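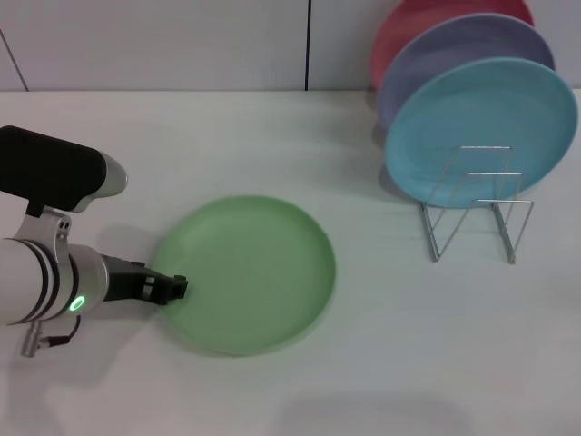 Projektbericht: Geschirr abtropfen lassen in der Gemeinschaftsküche
Projektgruppe Wohnen und Alltag, Abgabe im November

Als wir uns im Seminar für ein Thema entscheiden mussten, hatten die anderen Gruppen schon die großen Sachen genommen, Fenster und Heizung und den Lärm im Treppenhaus. Wir kamen auf das Geschirr, und zwar beim Abwaschen, denn Sofia Lobo stand an einem Freitag bei uns in der Wohnheimküche und fand keinen Platz mehr für einen einzigen nassen Teller. Aus diesem kleinen Ärger ist dann ein ganzes Semester geworden, und wir haben es sehr gern gemacht!

Unsere Frage war einfach: Wie muss ein Platz zum Abtropfen aussehen, damit die Leute ihn wirklich benutzen und nicht alles flach auf der Arbeitsfläche liegen lassen? Ein Teller, der flach auf einem weißen Tisch liegt, braucht eben viel mehr Fläche als einer, der im Drahtgestell steht. Das weiß man eigentlich, aber man sieht es erst richtig, wenn man beides nebeneinander hat, so wie auf unserem Versuchstisch: der mintgrüne Teller noch auf der Platte, die drei anderen schon hochkant hintereinander im Ständer.

Zum Material. Wir haben mit einem schlichten Ständer aus dünnen, silbernen Metallstäben gearbeitet, die im Zickzack gebogen sind. Die Teller lehnen darin aneinander, und das war gleich der erste Punkt, über den wir lange geredet haben. Genowefa Głowacki meinte, sie müssten frei stehen, damit Luft dazwischenkommt. Marianna Szewczyk fand das Anlehnen gemütlicher und vor allem schneller beim Einräumen. Beide haben wohl ein bisschen recht — für die Küche haben wir uns am Ende auf eine Lücke zwischen den Tellern geeinigt, wenn der Platz reicht, und sonst eben nicht.

Die Farben waren zuerst Zufall. Mint, Türkis, ein Ton zwischen Lavendel und Grau und ein rötliches Rosa, das hatten wir nicht geplant, aber es half beim Protokollieren enorm. Statt »Teller, zweiter von vorn« konnten wir einfach die Farbe aufschreiben, und Aleksandra Nowakowski hat daraus eine sehr hübsche Tabelle gemacht, die im Anhang zu finden ist.

Im Fragebogen haben wir 200 Bögen in die Postfächer gelegt und 171 zurückbekommen, womit wir nie gerechnet hätten. Viele schrieben Bemerkungen an den Rand, manche fast eine halbe Seite. Am häufigsten stand da, dass große Teller nicht in die vorhandenen Ständer passen oder dass man nicht weiß, wann man fremdes Geschirr wegräumen darf.

Daraus sind zwei Vorschläge entstanden: ein Ständer an der Wand, damit die Vorderkante des Tisches frei bleibt, und eine Tellerfarbe je Flur. Den zweiten hat unsere Betreuerin Ingegerd Grønli zuerst belächelt, dann aber doch mit uns durchgerechnet — vielen Dank dafür! Offen ist noch die Frage nach den Schüsseln, die in keinem Ständer gut stehen und die wir aus Zeitgründen weglassen mussten. Marianna und Genowefa wollen im nächsten Semester damit weitermachen.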